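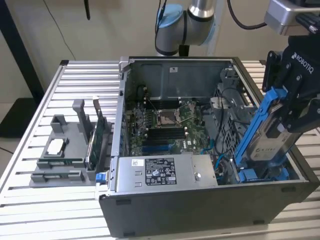
Hello! I'm Lama Sabbagh, and I look after most of the words at Skustine, so when the others decided our About page needed rewriting (the old one still said we were four people in a spare room) it landed on me. I've been here since the second year. I write planning code on the days when I'm not writing this sort of thing, so if it gets a bit nerdy in the middle, you've been warned.

## What we do

We write the software that lets a robot arm put computers together and take them apart. We don't make arms, and we don't make grippers. We make the bit that looks at a workstation lying open on the bench, works out where the drive bay is, decides how to get a drive into it without clouting the power supply on the way, and then feels its way through the last few millimetres.

Computers are a lovely awful thing to work on. Everything is a slot, a latch or a carrier, and every maker has its own idea of where those should go. Memory wants a straight push and quite a lot of it. Expansion cards have a metal bracket at one end that has to find its gap at the same moment as the edge finds its slot. Drives in plastic carriers flex a little as you hold them, so the place you think the corner is and the place the corner is can be two different places. And then there are cables! I could do a whole page on cables.

## How we got going

Sekar Goh and Nisreen Farah started the company after working together at a repair firm in Tustwood, where they'd spent a long winter getting an arm to do exactly one model of desktop. It did that model very nicely. Then the firm took in a batch of a different one and they were back to the beginning, teaching every single point by hand. Sekar still has the notebook with all the points in it, 1,368 of them, and he gets it out when anybody new suggests we could "just hard-code it for now".

Karim Masri came along a few months later to do perception, I came to do planning, and Hiba Moussa joined after that and took over everything to do with force and contact. We moved to Flunton when the spare room stopped being big enough to swing an arm in.

## The software

There are three main pieces and they've all picked up names over the years, but the one customers use is called Akl, so I'll stick to that.

Karim's part finds things. It takes the camera view and the depth data, and gives back a list of what's in the case and where: sockets, slots, bays, bits of loose cable that might be a nuisance. It also says how sure it is about each one, and that turned out to matter more than we'd guessed. If it's unsure about a bay, the planner asks for another look from a different angle before anything moves.

My part decides the order and the route. A drive bay sits inside a metal cage inside a metal box, and the gripper is a chunky old thing compared with your fingers, so there's often only one sensible way in. The planner thinks about the gripper, the part it's holding and the cable hanging off the wrist all together. We added the wrist cable after an afternoon I'd like to forget.

Then Hiba's part takes over for the contact. Near the end of a move we stop trusting the camera so much and start listening to the forces. If the carrier touches the edge of its rail the arm gives a little, shifts across, tilts a touch and has another go, and it backs off if the numbers look wrong. Hiba has 31 named ways that an insertion can go badly in her log reader, and some of the names are ruder than others, so we show customers the version with the tidy labels.

Nisreen built the replay tool, and I think it's the best thing we've got. Every run is saved with the plan, what the camera saw and the forces, all lined up on one timeline, and you can drag back to any moment and ask what the software thought was going on. We use it every single day. Most arguments in the office end with somebody turning their laptop round.

## Working with us

We have 69 case layouts in the library at the moment, mainly desktops and workstations. If yours isn't one of them, send us one (a dead one is fine, we don't need it to switch on) and we'll model it and try it on our own bench before we talk about yours. You'll get the replay files from every attempt, the bad ones too.

The fixtures that hold the loose parts matter nearly as much as the code. If a card stands in the same slot every time, Karim's software has an easier morning. We'll send you our drawings so you can print your own, and please do tell us if you improve them.

People often ask if Akl needs a particular make of arm. It needs one that can report forces at the wrist and take small corrections quickly, and after that we're not fussy. Sekar keeps the list and he'll give you a straight answer if yours won't do.

## Come and see

We like visitors. The bench is usually running by ten in the morning, and from Flunton station we're bus 55 and then a short walk up the hill. Let us know beforehand so that one of us can come down to the door, as the bell doesn't reach the back of the building. Bring a computer you don't mind us opening!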